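Vetico bench arm kit – trial unit, pre-purchase safety and function checklist
Site: Trorby workroom, rear bench
Checklist version: ours, adapted from the Vieira hire form plus the bits Jerkovby sent with the quote
Status codes: OK / FIX / HOLD / N/A

Read the comments, not just the codes. A few of the OKs are soft ones. Work at hand below, lid on the cloth, yellow piece at the gripper, lamp on its side.
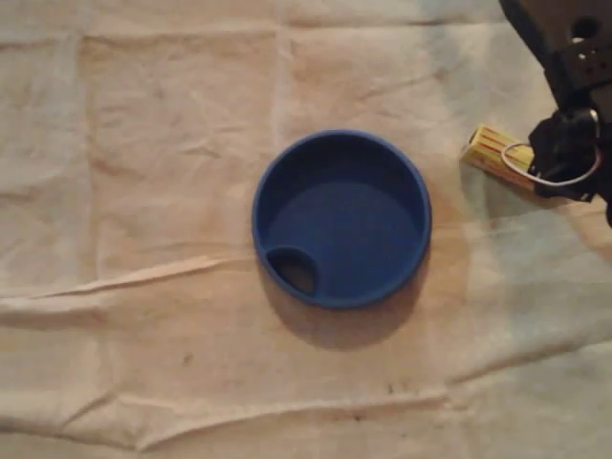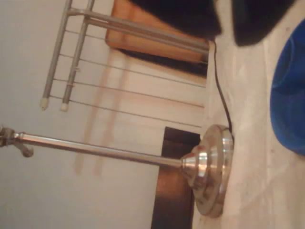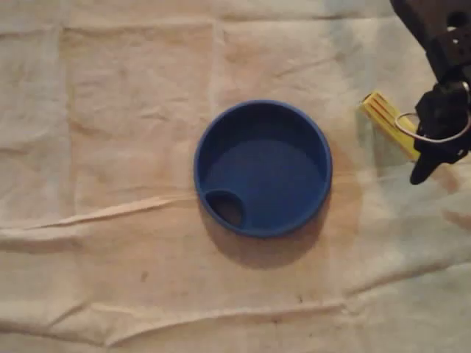 SECTION 1 – BEFORE POWER

1.1 Mounting bolts tight, checked by hand and then with the key
OK
Comment: All fine. One washer from the kit was the wrong size, swapped for our own. Tell Vetico, it's in the parts bag for every unit I'd guess.

1.2 Bench rated for arm plus load
OK
Comment: Bench is fine. Wobbles if you lean on the front left leg so don't lean on it.

1.3 Emergency stop reachable from the operator's chair
FIX
Comment: Reachable if you are tall. Supplied lead is short and it ends up behind the monitor. Needs an extension or a bracket on the front rail. I'd call this the main one to sort before anyone else uses it.

1.4 Second stop at the door
N/A
Comment: Not in the kit. Jerkovby quote it as an extra, 92 dollars plus freight. Should just buy it.

1.5 Power lead and plug tagged
OK
Comment: Tagged December. Lead for the controller tagged, lead for the charger was not, done now.

1.6 Trip hazards, floor
FIX
Comment: Controller lead crosses the walkway. Taped down for now. Tape is not a fix, get the rubber cover out of the store.

1.7 Manual on hand, current version
OK
Comment: Printed. Colour pages came out grey so the warning labels in chapter two don't read properly. Use the tablet copy.

SECTION 2 – ARM AND GRIPPER, POWERED, NO LOAD

2.1 Start-up self test passes
OK
Comment: Passed three times out of three. Takes ages the first time, leave it alone.

2.2 Stop button halts the arm mid-move
OK
Comment: Tested at slow, medium and full. Stops clean. Slight sag at the wrist at full speed, within what the manual allows.

2.3 Restart after stop needs a deliberate action
OK
Comment: Yes, twist and then press on the panel. Doesn't carry on by itself. Good.

2.4 Fingers open and close without catching
OK
Comment: Bit of a click on opening. Same on the unit we hired through Vieira so not worried.

2.5 Pinch points guarded or marked
FIX
Comment: Marked at the elbow, nothing at the wrist. Yellow stickers in the drawer, put two on.

2.6 Screws on the gripper mount
OK
Comment: Paint pen line across each head so we can see if they back out. Recheck at 600 cycles, then at 2000.

2.7 Speed limit set and locked
OK
Comment: Locked with the supervisor code. Default code was still on it!! Changed. Please do not write the new one on the whiteboard.

SECTION 3 – WORK AREA

3.1 Cloth flat and held down
FIX
Comment: Creased. Has fold lines and ridges right through it, and a ridge near a small part can tip it. Iron it or get the heavier one. Clips on all four corners, not just the back two.

3.2 Cloth clean
FIX
Comment: Specks on it and a brownish stain. Doesn't hurt the arm but Vetico's pick software is fussy about dark spots and we don't want to be blaming the kit for our laundry. Wash cold.

3.3 Only the parts needed are within reach
OK
Comment: Keep it that way. Mugs, phones and pens go on the shelf behind the chair.

3.4 Lighting even
HOLD
Comment: Shadows under the arm are heavier than I'd like. Try a second light from the other side before signing this off. Blinds down after 2 pm as well.

3.5 Exclusion line taped on floor
OK
Comment: Done, red tape. Starting to lift near the bin.

SECTION 4 – HANDLING CHECKS

4.1 Small flat parts, round lid type
OK, with care
Comment: Shallow lids with a raised rim. Grip by the rim only. Do not let anybody set a pick point on the little oval hole, edges there will wear and you could snag a finger tip in it. Lid goes flat, rim up.

4.2 Ribbed or grooved parts
OK
Comment: Fine at the standard force. Run the fingers across the ridges if there's a choice.

4.3 Rings, loops, anything that can hook
HOLD
Comment: My biggest gripe with the kit. A wire ring can sit round the fingers and the controller has no idea it's there. No snag sensing at all on this model. Rule for the trial: stop the arm, then free the ring by hand, never with the arm live. Asked Jerkovby if the dearer gripper does better, waiting to hear.

4.4 Long or heavy items, e.g. lamps
HOLD
Comment: Round metal base one end, long pole the other, so the weight is nowhere near the middle. Slow speed only. Two people in the room. Polished metal also throws reflections, keep the room lights off the pole if you can.

4.5 Items with a cord
HOLD
Comment: Nothing plugged in while the arm is handling it, ever. Cord to be coiled and tied before start. Check where it runs first, it can end up under something out of sight and then the item comes up short and swings.

4.6 Racks and rails near the work
FIX
Comment: Anything with thin wires to be shifted back or added as a keep-out zone. Keep-out zones in the Vetico software are easy enough to draw, couple of minutes each. Save them though – it does not prompt you and I lost the lot once.

4.7 Drop test, padded surface
OK
Comment: Cut power with a foam block held. Fingers hold, then ease off slowly. Manual says the same. Do not stand your hand under it to find out.

SECTION 5 – RECORDS AND SUPPORT

5.1 Cycle counter working
OK
Comment: Reads right against our own tally sheet. Service due at 3000 per the Vetico manual, I'd book it earlier.

5.2 Fault log exports
FIX
Comment: Exports but the times are off by an hour, daylight saving I think. Set it in the controller not on the laptop.

5.3 Support line answered
OK
Comment: Picked up quick, knew the product. Parts are a different story, no spare finger pads in the country at the moment. Order two sets with the unit.

5.4 Operator sign-on sheet in use
FIX
Comment: Half the sessions not filled in. Clipboard now tied to the bench.

5.5 Training done for everyone on the roster
HOLD
Comment: Online module is decent. Practical bit still to do for the afternoon group. No practical, no solo use.

OVERALL

Conditional pass. Keep the trial going at slow speed only till 1.3, 3.4, 4.3 and 4.4 are cleared. Would I buy it – yes for flat and small stuff, not yet for the lamp type jobs. Price is fair next to the Vieira hire rate if we use it most weeks, less so if it sits.

To chase:
Extension lead or bracket for the stop
Door stop button, get the quote turned into an order
Rubber cable cover, it's in the store behind the ladders
Cloth – wash, iron, clips
Second light
Jerkovby re the other gripper
Wrist stickers
Spare pads x 2 sets

Next check when the 600 cycle recheck comes up, or straight away if anyone hits the stop for real. Leave this sheet with the controler, not in the office.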